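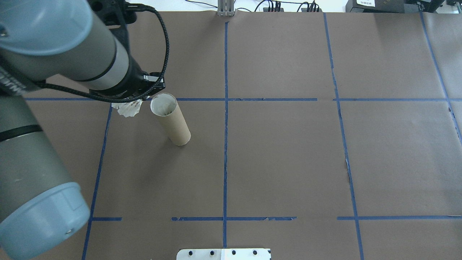

Putting the Table Together - project report, Liam Duggan

I covered the big table in brown kraft paper first, then marked out the grid with blue painter's tape. My strips wandered a bit - I got better as I went! The whole job took me 13 evenings in August, and I wanted every small thing to have its own square. The cardboard tube was the hardest to place (it tips if you bump the table), and the shuttlecock just rolls in circles. Next term I'd like to try thicker paper and a proper straightedge.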